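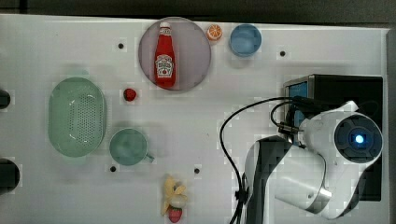 Playing house, properly

I bought my first toy kitchen set at a jumble sale for 63p, before I had anyone to give it to, and I've been hopeless ever since. So when I was asked to write about play food for the April 2020 issue I said yes before I'd finished reading the email.

What I love is the mixture. A good set throws together things no grown-up would put in one meal - a banana, a couple of strawberries, a slice of orange, a bottle of ketchup - and a child will serve you the lot on one plate and stand there until you've eaten it. My nephew once gave me ketchup in a mug and called it soup. I had seconds!

Ho-yin Man, who has run the Konness toy library for 20 years, reckons the crockery matters more than the food. "They'll pretend a sock is a sausage," he told me, "but they want a real-looking cup." I think he's right. A mug needs a handle that a small fist can get round, and a plate has to be big enough to carry things on (badly, across a carpet, with commentary).

And please, get a colander. It's the piece I'd save from a fire. Ours has been a hat, a boat, a bed for a bear and, for most of last September, a prison. A big oval one is best, as you can tip the whole shopping into it when it's time to clear up. Mint green seems to be the colour everyone's after just now, and I do like it with the red of the strawberries.
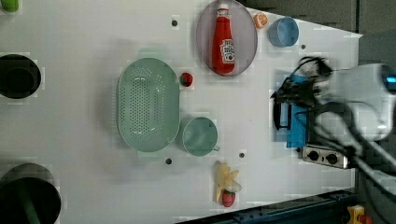 Mint-green colander and mug, with ketchup on the plate and fruit to follow.

The Konness library has 1,355 pieces on its list, and Ho-yin lends them out in bags of no more than 30. Any more, he says, and children stop playing and start tipping. I tried it at home and put half our stuff in the loft. The game went on twice as long that afternoon, though I did get sent back up the ladder for the teapot.

Add a cloth, too. Any old one from the kitchen drawer will do. It's a tablecloth, then it's a bandage, then somebody wipes the banana with it very carefully and puts it to bed.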